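Wrist camera on the arm – quick how-to
By Ibsa Hadgu, Mon 26 March
17 comments · 208 shares

Few people at the Clelham workshop asked how we got the wrist cam going, so quick write up. Sumeya did most of the wiring, I did the swearing.

What you need
Small USB camera, a bracket (ours is printed, Bianchini file, scaled to 103 percent), four short bolts, cable ties, long thin USB cable. An evening.

1. Power off the arm
Properly off. At the wall. Remo didn't in December and the bracket went across the room.

2. Fit the bracket
Bolts in finger tight first, then nip them up evenly. Don't crank it, the plastic splits. Camera goes in after, lens pointing past the fingers. Doesn't matter if it sits sideways, you can turn the picture later in software.

3. Run the cable
Follow the arm and leave a loop at every joint. Bigger than you think. Move each joint by hand to both ends of its travle and watch for anything going tight. Ties loose until you're happy – then snip the tails, they scratch.

4. Check the view
Plug in, open any webcam program. You want the gripper along one side and plenty of room past it. If its all gripper, tilt the camera out a bit and go again. Ours is still sideways:

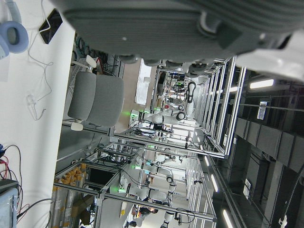
5. Set the exposure
Turn auto off. Ceiling lights make it pump up and down every time the wrist turns. We landed on 2000 in the Zado settings, yours will differ, start low and creep up.

6. First move
Slowest speed, hand on the stop button. Run it out and back a few times and listen for the cable rubbing. Then check the bolts again – one of ours had backed off.

Bracket file is on the shared drive, ask Sunita if you can't get in. Bit on calibrating to follow when I get a free night.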